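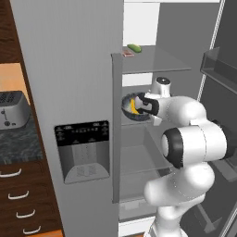
A reader at Brilstead wrote in to ask why a machine that can run for 15 hours without a rest still cannot be trusted to put away the groceries. The same reader wished to know whether a household should wait for such a machine or stop thinking about it until the next decade.

The question deserves a practical reply. The steps below set out how to judge whether a robot arm is ready for one common chore, placing a filled bowl on a refrigerator shelf. They apply to a simulated kitchen and to a real one, and they should be carried out in the order given.

Step 1. Define the chore in full
Write down where the task begins and where it ends. "Put the bowl in the refrigerator" may include opening the door, finding a free space, setting the bowl down, letting go and closing the door. Many published results cover only the middle part. If the door is already open at the start of a trial, the record must say so.

Step 2. Begin in simulation
A simulated kitchen allows a task to be repeated many times at little cost, and a dropped bowl does no harm. Change the contents of the bowl, the height of the shelf and the angle of the door between trials. The Wunura kitchen set used for this guide was run for 1212 trials, of which 927 met every condition in Step 3.

Step 3. Decide what counts as success
The bowl should rest flat on the shelf after release, with its contents still inside. Nothing else on the shelves should be moved. The arm should then withdraw without touching the door or its bins. A trial that fails any one of these conditions is recorded as a failure, even when the bowl ends up in the right place.

Step 4. Examine the grip
A bowl held by the rim can tilt, and a piece of fruit may roll to one side and shift the weight. Review the approach to the shelf slowly. Glass shelves call for added care in a real kitchen - they are hard for many cameras to detect, and the arm may lower the bowl too far or release it too soon.

Step 5. Move to a real kitchen in stages
Start with an empty plastic bowl and a cleared shelf. Add food only after the arm has completed the chore without help. Keep a person within reach of the stop control at all times, and keep children and pets out of the room. The Bradico and Lindgren test kitchens both require 2 clean sessions before any item is added.

Step 6. Report the help that was given
Note each time a person resets the arm, straightens the bowl or restarts the program. A chore completed with frequent help has not yet been handed over to a machine.

As to the reader's second question, a household need not wait. Under fixed conditions, this single chore is within reach of present machines. A crowded refrigerator on a Sunday evening, with leftovers in odd containers and a door that someone has left half closed, remains work for a person.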